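Relar Match Ball review
December 16, 2018

Our club at Wendbridge bought seven of the Relar match balls before the season started, and we have now used them for training twice a week and for most home games. I coach the under-15s and play in the over-35s, so I have kicked them with both age groups and on two quite different grounds.

The Relar is a size 5 ball with a bonded cover and a textured finish. It replaced the Emarura balls we had been using for years, which were stitched and got heavy on wet nights.

Touch and flight

Out of the box it feels hard. It needs a few sessions before it softens up, and the younger players complained about heading it in the first week. After that the colour of the panels had scuffed a bit but the touch was much better. Short passes run true, even on our back pitch, where the grass is patchy near the far goal.
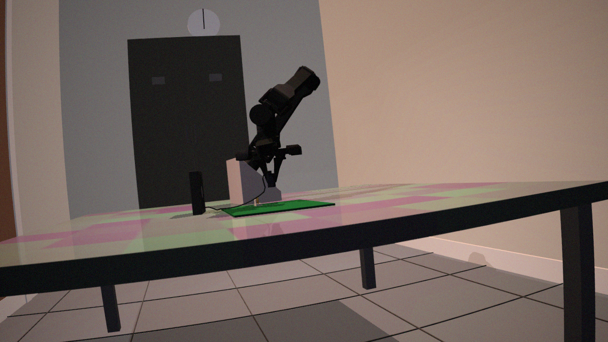 Long balls hold their line well. Our keepers found it moved late on shots from outside the box, more than the old ball did, and both of them changed to catching with the body behind it. Goal kicks travel a little further.

Wet weather

We had rain for most of one fortnight and the Relar didn't seem to take on water. The surface gets slippery, though, and throw-ins were a problem until we started keeping a towel on each sideline.

Air retention

Five of ours need topping up every couple of weeks. The other two go soft in a few days. The shop swapped one without any argument and we are waiting on the second.

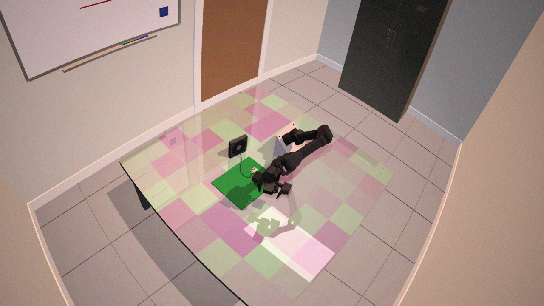
Price and verdict

We paid $659 for the set, including a carry bag with a zip that has already split. The Marinescu club ball is cheaper and would be fine for training only. For matches I prefer the Relar, and we will order more of them in the new year, minus the bag.

Rating: 7 out of 10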